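Papers > Drug development > Working papers > Section 4

4. What happens to a licensed compound after the papers are signed

I came to this part of the study thinking the hard bit would be the money. Upfront payments, milestones, royalties, all the things that end up in a press release (or get carefully left out of one). We had 275 licensing agreements for early and mid-stage cancer drugs in our set, and I'd spent most of November reading them with Sveva Gatti, who has far more patience for schedules and appendices than I do. What kept pulling us back was something much duller: the handover.

By handover I mean everything that has to move from the seller to the buyer before a trial can carry on. Safety records, stability data, leftover tablets, site contracts, the lot. Most agreements give it a paragraph. A few give it a single line, and one of those was for a compound already being given to patients at 13 hospitals!

Take the Dahlgren and Lonia deal, which we followed more closely than any other. Lonia bought the rights to a kinase inhibitor in phase 1/2, and the contract said the trial files would be passed over "promptly". Horațiu Ardeleanu, who ran the Lonia side, told us the last of them came through 551 days after signing. He didn't blame anyone for it. The seller had let most of the original team go by then, and the people left were answering questions about work they'd never done.

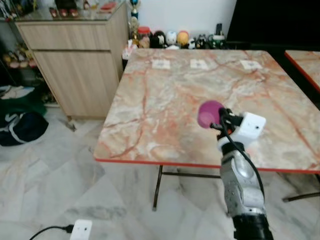
Figure 4. Table with a marble-patterned top and three small printed paper squares.

So we went back through the whole set and marked each agreement by whether it named a person or a post responsible for the transfer. I'd expected plenty to do it. Only 19 did, and I made Hugo Jacquet check them all again before I'd believe it (sorry, Hugo). I should say we only saw the main agreements and whatever was attached to them, so there may well be side letters we never got hold of. Ertuğrul Dağdelen thinks there are quite a lot of those, and he has negotiated enough deals himself that I'm inclined to listen.

We also asked buyers what they wished they'd sorted out sooner. Drug supply came up again and again. Javura, a small firm with one product in the clinic, found that its remaining stock was too close to expiry for the next group of patients, so it had to pay for a new batch while still arguing over who owned the manufacturing method. Huguette Mallet, their head of supply, described that spring as the worst of her working life. Likel had a much easier time with a similar compound, though it had hired two of the seller's chemists, and I wouldn't want to read too much into one happy story.

I can't tell you from any of this that a better written transfer clause gets a drug to patients faster. Our set is too mixed for that, and the firms that write careful clauses may be careful about everything else too. We come back to the question in Section 5, where we look at the trials that were paused after signing and how long each one took to start enrolling again.

Filed under: Licensing & deals, Oncology, Trial operations

Last updated: 2020-03-12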